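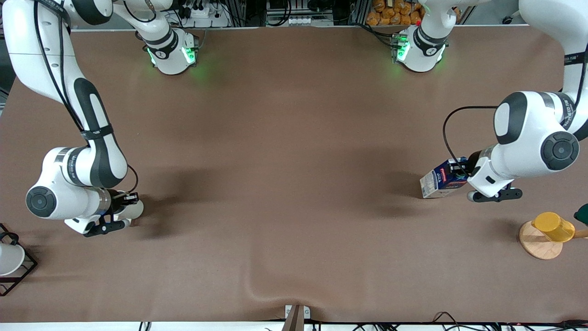
Bimanual replay drifts apart: left arm arrives late on the second half of the trajectory

Posted by Simin Azimi, October

I have two identical arms mounted facing a shared table, each with a parallel two-finger gripper. Each arm has its own controller box and its own Ethernet link to one control PC. The planner produces a single 14-joint trajectory for both arms. I split it by arm and send each half to a separate Tistine trajectory server, one process per arm.

Short motions are fine. On anything longer the two arms separate in time. The test I keep coming back to is a pick of a milk carton lying on its side with the left gripper, while the right gripper moves to a hover pose just above the mat and waits empty. The right arm reaches its hover pose on schedule. The left arm is late by an amount that grows with trajectory length. At the end of a 20 second motion the left arm is 229 ms behind.

This matters for two reasons. The collision check is done on the combined trajectory, so the clearance between the grippers is only valid if both arms are at the same sample index. And the handover that follows starts on a timer, so the right fingers close before the carton gets there.

Things I have tried:

- Swapped the Ethernet cables. No change, the lag stays with the left arm.
- Started the left process first, then the right. Changes the initial offset by a few milliseconds and has no effect on the growth.
- Reduced the velocity scaling to 0.5. The lag at the end gets larger, and the motion takes twice as long.
- Replayed with the left gripper empty. Same lag, so I do not think it is payload.

Config for the left server (the right one is the same apart from the address and the arm name):

arm: left
mode: joint_position
interpolation: cubic
clock: local
on_late_sample: hold
port: 1704

The log on the left side prints this several times per run, the right side almost never:

WARN sample late, holding previous setpoint

Is there a way to lock the two servers together, or do I have to write one process that talks to both controllers?

Answer 1

Have you tried raising the process priority? I had late sample warnings on a single arm and they went away after I put the server on an isolated core with real-time scheduling. Also check that power saving is disabled in the BIOS. If the controller firmware is old, update it.

Comment from Simin Azimi: Both processes already run with real-time priority on isolated cores. Firmware is the same version on both. Power saving was on, I turned it off, and the warnings on the left are less frequent but the lag is still there.

Answer 2 (accepted)

by Peter Skála

You have two separate problems and the config shows both of them.

The first is clock: local. Each server advances its own sample index from its own timer. Nothing compares the two indices after the start. Any error on one side stays on that side.

The second is on_late_sample: hold. When the server misses a cycle in this mode it repeats the last setpoint and then continues with the next sample in the list. It does not skip ahead. Every miss therefore pushes the rest of the trajectory back by one cycle, permanently. That gives you a lag that grows with duration, and it is why running at half speed made it worse: twice as many cycles, twice as many chances to miss. Your payload test fits this too.

Changing hold to skip on its own will remove most of the drift, but do not stop there. After a long stall, skip can ask for a large step in one cycle and the controller will trip on its velocity limit.

What I would do:

1. Make one process the time source. It publishes a trajectory time t on every cycle, as a float in seconds, starting from zero.
2. Both servers evaluate the spline at t. Do not step through a list of samples. With cubic interpolation you already have the coefficients, so this costs nothing.
3. Limit how fast t may advance. If either arm reports a tracking error above your threshold, slow t down for both arms. The geometric path stays the same and the arms stay on the combined path you checked.
4. Trigger the handover on t and on the measured pose of both arms. Remove the timer.

In Tistine, steps 1 and 2 are:

clock: external
clock_source: /bimanual/t
on_late_sample: evaluate

Step 3 is not built in. It is a small loop:

err = max(err_left, err_right)
rate = clamp(1.0 - k * (err - err_ok), 0.0, 1.0)
t = t + rate * dt

Low-pass the rate or you will hear it in the joints. If you need smooth acceleration through the slowdown, limit the derivative of rate as well.

Writing one process for both controllers also works, but a blocking read on one link then delays the other arm. I would keep them separate.

Comment from Simin Azimi: External clock works. Difference between the arms at the end of the same run is now 9 ms. I have steps 1, 2 and 4 in place and a crude version of 3 without the filter. What remains looks constant over the run.

Comment from Peter Skála: A constant offset is probably transport plus the controller's own input filter. Log the commanded and measured position of one joint on each side and cross-correlate. If the filter settings differ between the two boxes you will see it there.

Comment from Simin Azimi: They differed. The left box had the smoothing filter enabled, the right one did not. I had assumed they were set up the same.

Answer 3

We use Nikzad for this and it handles two arms as a single group, so the question does not come up. You give it one trajectory with all the joints and it deals with the timing internally. Setup took me an afternoon. I don't know if it supports your controllers.

Contact | Copyright Tostport community help | Back to top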